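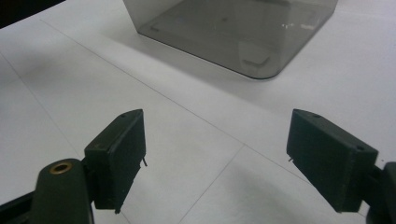 How many good demos do we need before a training run is worth starting?
For the phone case task we settled on 240, all with the same box and the same two hand grippers, and anything over that is a bonus.

March, Plestero notebook, phone case into box

Okay, so the count stands at 253 recorded and 23 thrown out, which leaves us ten short of the target. Not bad at all! Most of the rejects are my own fault (I kept starting to move before the recorder was running, and then talking to myself about it). I'm keeping the bad ones in their own folder in case we want them later for the Ostapchuk filter.

Things I changed after lunch: new start spot for the case every time, and I turn it a bit between takes – the early batch was way too tidy and the policy would just learn one angle. 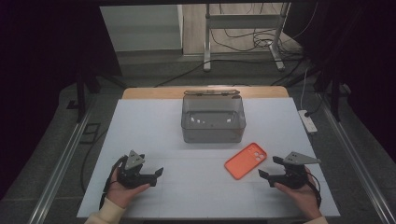 I also slowed down the part where the lid closes. In the first 90 takes I was rushing it, and when I played them back in Zitside the closing was over in a blink. Left hand steadies the box, right hand does the lid, then both hands back to the start. Please do it the same way if you pick this up after me!

Still to do: the last ten takes, then relabel the early ones, and ask the Trostex people if their loader wants the two hands as one stream or two. My wrists are done for today, so I'm stopping at 4:30.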